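**Group lunch in Burkcombe, is the set menu worth it?**

Posted by Menaka Mondal

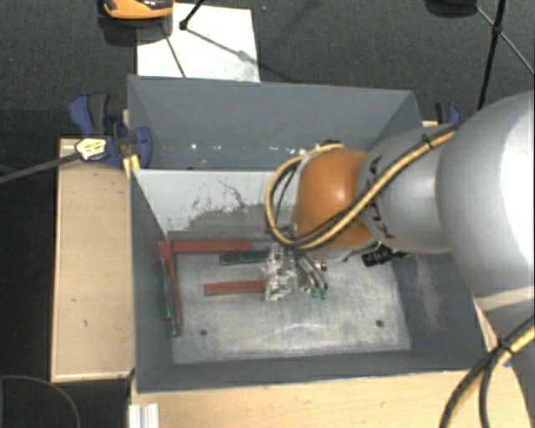 We are six persons and want to have lunch at the Gokudcombe in May. I never ate there before. My friends say the fish is very good, but the tables outside are small. My sister will bring her boy, who likes everything with black and yellow stripes, like that cable, so he will be happy if they still have the striped umbrellas. Must we order the set menu at 1390 per person?

**Despina Alexiou**

No, you can order from the card. The set menu is only required for bigger groups. Please call before noon, they do not answer later. I liked the soup more than the fish.

**Kamrul Gunawardena**

went last year, slow service. parking is bad

**Asanka Uddin**

We waited 60 minutes for the main dish, but the lamb was excellent. Ask for the room upstairs.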